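Unit 6 notes: Online harassment, platform rules and the law

Reading before class: chapters on threats and on platform liability in the course pack. The Trilletti worksheet is due at the start of the next session, by 10:00 a.m.

1. What we mean by harassment

The word gets used for everything from one rude reply to months of threats. In this course we use it for conduct that is aimed at a particular person, is unwelcome, and would make a reasonable person feel afraid, shamed or driven off a service. It can be one message if the message is serious enough. More often it is a pattern.

Keep three groups of conduct separate in your written answers, because the rules that apply to them are different:

Threats. A statement that the speaker or someone else will hurt the target. In the United States a true threat is outside First Amendment protection, and courts look at context as well as the words used.

Disclosure. Posting a home address, a workplace, private pictures or medical information. Students call all of this doxxing. Use the word only for identifying or locating information, and name the other kinds separately.

Pile-ons. Many accounts write to one person in a short time. Each message may be legal and within the site's rules. The harm comes from the total, and this is where most reporting tools do badly.

2. The Trilletti case

Trilletti is the small message board we use as our running case. You have the moderation log in the course pack. To recap the facts you need for the worksheet:

A member posted a complaint about a seller. The seller's account name was close to the name of another member, and people mixed them up. The wrong member received 400 direct messages before the board turned off messaging for new accounts. The moderators reviewed every one. They found that 394 broke no written rule. They were angry, and many were insulting, but the board's policy at that time covered only threats, slurs and personal information.

The other six did break the rules, and those accounts were suspended. The target left the board anyway.

When you write about this, do not stop at saying the policy was too weak. Say what a better rule would have looked like and who would have had to apply it. A rule against "abusive messages" would have caught many of these, and it would also have caught a good deal of ordinary arguing between members. A limit on how many strangers can message one account in an hour needs no judgment about content at all, but it would also slow down a member who had just posted something popular. 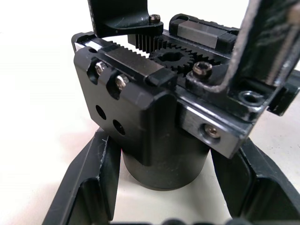 The second part of the log covers the appeals. Four of the suspended accounts appealed, and two were let back in after a warning. Read those two decisions closely. In one, the moderators accepted that the sender was quoting a song. In the other they gave no reason, and that is the one most of you will want to criticize. The board's terms did not promise a reason. Ask whether they should have.

3. Who can be held responsible

The person who sends the message. Criminal law may apply (threats, stalking, harassment under state statutes) and so may civil law (emotional distress, invasion of privacy, defamation if a false fact is stated). The practical problem is usually finding out who the sender is.

The platform. Section 230 of the Communications Decency Act generally protects a service from being treated as the publisher of what its users post. It does not protect the user who wrote the post, and it has exceptions, including federal criminal law. Do not write that platforms "have no legal duties." That is wrong and it costs marks every year.

The employer or school. If the sender used a work or school account, there may be a policy that applies even when no law does.

4. Identifying an anonymous sender

The usual route in a civil case is to file against an unnamed defendant (a "John Doe" suit) and ask the court for a subpoena to the platform. The platform may hold an email address, a phone number and login records. A second subpoena to the internet provider may then be needed to connect a login to a subscriber.

Courts do not grant these automatically. Tests vary by state, but many judges want an effort to notify the anonymous user and some showing that the claim has merit. The reason is that anonymous speech has protection of its own, and a weak lawsuit can be used just to unmask a critic.

Timing matters here. Services delete logs on their own schedules. A preservation letter should go out early – it asks the service to keep records while the legal steps are taken.

A subscriber is not always the sender. Households share connections, and accounts get stolen. Treat an IP match as a lead.

5. Keeping evidence

Save the whole message, with the account name, time and link
Save the messages before and after it
Do not edit or crop the only copy
Write down who has had the files
Report to the platform after saving, as reported posts may disappear

Worksheet

Answer two of the three. The limit is 1000 words in total, and the worksheet is worth 34 points.

Draft a rule on pile-ons for Trilletti and explain one kind of harmless conduct it might catch by mistake.

Write a one-paragraph preservation request to the board, listing the records you want kept.

Take either of the two successful appeals and argue that it was decided wrongly.

Late worksheets lose four points per day. Bring a printed copy of section 4 to the next session, as we will use it for the subpoena exercise.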